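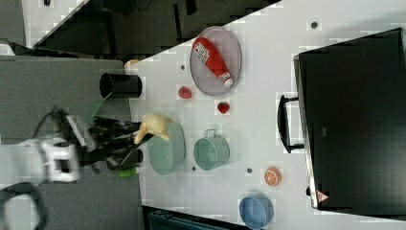

Leave the table messy

Most of the argument in our field is about how many examples a system needs. I think more of it should be about what is lying on the table when the examples are collected.

At Venura we spent our first 13 sessions on a clean surface with one object and one bowl. The numbers looked good. Then we put a plate and a cup next to the bowl and the policy fell apart. It had learned to reach for the only thing that wasn't white.

Now we clutter the table before we start. A banana shape is held above a bowl while a red squeeze bottle lies across a plate, a cup is on its side, and a big black case takes up a good part of the working area. The operator is told to pick up one thing and ignore the rest. It is slower work. An operator on a cluttered table records fewer usable runs per hour, and managers notice that.

I would still take the slower hour. A kitchen counter in November does not look like it did in June, and a customer will not clear it for you.

The objection I hear most is that clutter makes the data noisy. Some of it does. If two people pick up the same bottle in very different ways, the system gets confused, and adding more objects won't fix that. We handle it by agreeing on the grasp before the session and leaving everything else alone.

I would also keep the bad attempts, marked as bad. We threw ours out for the first 3 months and I regret it. A missed grasp followed by a second try teaches something a clean run can't, and it costs the same to record.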